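4.2 그리퍼 비교 조건과 결과의 해석

선행 보고 가운데 상당수는 새 그리퍼를 단 로봇이 기존 그리퍼보다 물체를 잘 집는다고 주장한다. 그러나 비교 조건을 들여다보면 그리퍼만 바뀐 경우는 드물다. 카메라 위치가 달라지거나 제어기의 이득값이 함께 조정되고, 시험 물체도 새 그리퍼에 유리한 것으로 바뀌어 있곤 한다. 본 절에서는 Girkton 그리퍼와 Fillon 그리퍼를 같은 팔, 같은 작업대, 같은 제어기에서 비교하고, 그 차이를 어디까지 그리퍼의 차이로 볼 수 있는지 따져 본다.

제어기는 두 조건 모두 Garside를 사용하였고 파라미터는 시험 시작 전에 고정하였다. 물체 배치는 네 가지로 제한하였으며, 배치마다 그리퍼별로 50회씩 파지를 시도하였다. 들어 올린 뒤 2초 동안 물체를 놓치지 않으면 성공으로 기록하였다. 이 기준이 느슨하다는 점은 인정한다. 2초를 버틴 물체가 이송 중에도 버틴다는 보장은 없고, 우리는 이송 구간을 따로 평가하지 않았다. 따라서 아래의 성공은 들어 올리기의 성공일 뿐이며, 이를 작업 전체의 성공률로 인용하는 것은 곤란하다.

두 그리퍼는 장착 규격이 달라 같은 브래킷을 쓸 수 없었다. 3D 프린터로 출력한 브래킷을 각각 제작하였으나 조(jaw) 끝에서 손목까지의 거리를 완전히 일치시키지는 못하였다. 좌표 변환으로 이 차이를 보정하였지만, 출력물의 휨까지 보정된 것은 아니다. 케이블 역시 문제로 남는다. 팔이 움직이면 케이블의 장력이 달라지는데, 이 힘이 손목 자세에 미치는 영향은 측정하지 못하였다. 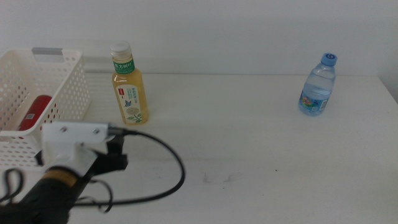 그림 3. 흰색 브래킷과 검은색 그리퍼를 장착한 팔. 작업대 위에 타공 바구니, 차 음료 병, 생수병이 놓여 있다.

그림 3의 차 음료 병과 생수병은 크기와 뚜껑의 색이 다르고, 바구니 안의 붉은 원통형 물체는 눕혀져 있다. 세 물체가 요구하는 접근 방향이 같지 않으므로 성공률을 하나의 평균으로 합치는 것은 적절하지 않다고 판단하였다. 평균만 보면 Fillon 그리퍼가 앞서지만, 그 우위는 거의 전부 세워 둔 병에서 나왔다. 바구니 안의 물체에서는 두 그리퍼의 순위가 배치에 따라 뒤바뀌었고, 어느 쪽이 낫다고 말할 만한 일관된 경향은 찾지 못하였다.

실패 기록을 다시 검토하면 해석은 더 조심스러워진다. 바구니 쪽 실패의 다수는 조가 물체에 닿기도 전에 바구니 벽에 걸린 경우였다. 이는 파지력이나 조 표면의 마찰과 무관하며, 접근 경로와 조의 외형이 함께 만든 결과이다. 경로 계획기를 각 그리퍼에 맞게 다시 조정했다면 순위가 달라졌을 가능성이 있다. 반대로 그렇게 조정하는 순간 비교 대상은 그리퍼가 아니라 그리퍼와 계획기의 조합이 된다. 우리는 전자를 택하였고, 그 대가로 두 그리퍼 모두 최선의 성능을 보이지 못했을 수 있다.

카메라의 영향도 분리하기 어렵다. 고정 카메라로 작업 영역을 관찰하면 팔과 그리퍼가 바구니의 일부를 가리는 구간이 생긴다. 그림 3에서도 바구니 앞면 아래쪽과 붉은 물체의 아랫부분이 하드웨어에 가려져 있다. 위치 추정에 사용한 Skudley 모듈은 이러한 가림이 있어도 신뢰도 값을 높게 출력하는 경우가 있었다. 모듈을 사전 조정하는 데 3,000장이 넘는 영상을 사용하였으나 그중 가림이 심한 영상의 비율은 관리하지 않았다. 투명한 생수병에서 나타난 위치 오차 역시 영상의 양만 늘려 해결될 문제로 보이지 않는다.

2월에 수행한 예비 시험에서는 Girkton 그리퍼가 더 나은 결과를 보였다. 당시에는 작업대의 높이와 제어 주기가 현재와 달랐고, 시험자가 실패 직후 물체 위치를 손으로 고쳐 놓는 일도 허용되었다. 본 시험에서 순위가 바뀐 것을 Fillon 그리퍼의 우수성으로 읽기보다, 이 정도의 절차 변화만으로도 순위가 흔들릴 수 있다는 신호로 읽는 편이 타당하다. 예비 시험의 자료는 본 시험의 집계에 포함하지 않았다.

이상의 결과에서 우리가 지지할 수 있는 주장은 좁다. 동일한 제어기와 미리 정한 배치에서 Fillon 그리퍼는 세워진 병을 더 자주 들어 올렸다. 조의 재질, 개폐 속도, 브래킷 강성 가운데 무엇이 이 차이를 만들었는지는 본 실험으로 알 수 없다. 브래킷을 금속 가공품으로 교체하고 케이블을 팔을 따라 고정한 상태에서 같은 배치를 반복하는 시험이 먼저 필요하며, 다른 팔에서의 재현 여부는 그 뒤에 논의할 사항이다.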